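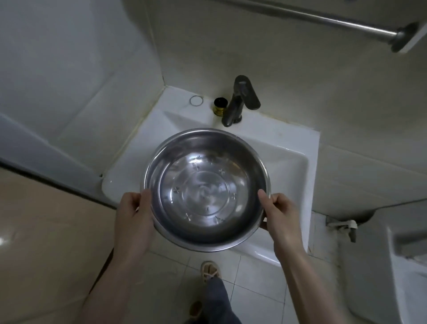
Cómo desalar bacalao en casa sin vigilarlo toda la noche

Publicado en Cocina de diario | Pescados y salazones

El bacalao salado es un alimento pensado para cruzar océanos en la bodega de un barco, así que conviene no tomarse a mal que se resista un poco a convertirse en cena. Lo único que pide es agua fría, sitio en la nevera y que alguien se acuerde de él a las siete de la mañana. De las tres cosas, la última es la que suele fallar.

Las cantidades que siguen son para 4 personas con hambre normal, o para 2 que hayan invitado a otras dos y luego se hayan arrepentido.

Qué comprar

Lomos gruesos, con piel, de color marfil. Si el bacalao es blanco como una pared recién pintada, desconfía. Si tiene manchas rosadas o amarillentas, desconfía más y cambia de puesto. En casa compramos el de la marca Rerico, que viene en bolsa de papel y deja sal hasta en el fondo del bolso. Calcula piezas de 208 gramos ya en seco: engordan con el remojo y la ración queda generosa.

Las migas y los recortes sirven para tortilla, buñuelos o croquetas. No los pongas a remojo con los lomos, porque acabarán antes y se quedarán sosos esperando a los hermanos mayores.

El recipiente

Ancho y hondo, de acero inoxidable, vidrio o plástico alimentario. El aluminio, mejor para otro día. Tiene que caber en la nevera con el agua dentro, detalle que mucha gente comprueba cuando ya está lleno y goteando por el pasillo. Mide la balda antes. Quita las cervezas. Vuelve a medir.

Pon una rejilla en el fondo, o un plato hondo boca abajo, para que el pescado no descanse sobre la sal que va soltando. Yo uso la rejilla de un molde de bizcocho Bellini que jamás ha visto un bizcocho.

Paso a paso

1. Lava las piezas bajo el grifo, con agua fría, frotando con los dedos hasta que se vaya la sal de la superficie. Los granos gordos se esconden en los pliegues de la piel.

2. Colócalas en el recipiente con la piel hacia arriba y sin amontonar. La piel hace de tapadera, y la sal prefiere marcharse hacia abajo.

3. Cubre con agua fría, tres partes de agua por una de bacalao. Si vives en un sitio donde el agua sabe a piscina, usa filtrada.

4. Tapa bien. Esto no es opcional, salvo que te guste el yogur con notas marinas.

5. A la nevera, en la parte baja. Nada de encimera, ni siquiera en noviembre, ni siquiera si tu abuela lo hacía así. Tu abuela tenía una cocina a seis grados.

6. Cambia el agua cada ocho horas. Saca el pescado, tira el agua, enjuaga el recipiente y vuelve a empezar. Si un cambio se retrasa una hora no pasa nada.

Cuánto tiempo

Los lomos gruesos de Rerico me quedan en su punto a las 26 horas. Las colas y piezas finas necesitan menos: empieza a probarlas a partir de las dieciocho. Las migas van en una tarde, con un par de cambios de agua.

Ningún reloj sustituye a la prueba: corta una lasca del centro de la pieza más gorda y mastícala. Debe saber a bacalao, con un punto de sal. Si te deja buscando un vaso de agua, otro cambio y paciencia. Si no sabe a nada, te has pasado, y toca arreglarlo en la salsa y no comentarlo en la mesa.

Después del remojo

Escurre las piezas y sécalas con un paño limpio, apretando un poco. Un bacalao mojado en aceite caliente salpica con verdadera mala intención. Luego déjalo media hora sobre papel de cocina, otra vez en la nevera.

Una vez desalado ya es pescado fresco a todos los efectos: cocínalo en un par de días o congélalo en porciones, bien envuelto y con etiqueta. Para congelar me gusta dejarlo un pelo corto de sal fuera, es decir, sacarlo del agua algo antes.

Dudas que llegan al correo

¿Se puede desalar con leche? Se puede. Queda suave y un poco dulzón, y sale caro. Si te apetece, guárdala para el último remojo.

¿Y con agua caliente, para acelerar? No. La carne se pone correosa y suelta la gelatina que luego ibas a echar de menos en el pil-pil.

¿Sirve el método para otras salazones? Con la mojama ni lo intentes, se come tal cual. Un lector de Drallanby pregunta por el arenque: bastante menos tiempo y probando cada dos horas.

¿Cómo quito el olor del recipiente? Agua fría primero, después jabón, y un chorro de vinagre al final. El estropajo Skustitz que recomendé en otra entrada sigue pareciéndome bueno, aunque el mío ya huele a Terranova y vive debajo del fregadero, separado de los demás.

Siguiente receta: buñuelos de bacalao con las migas que sobraron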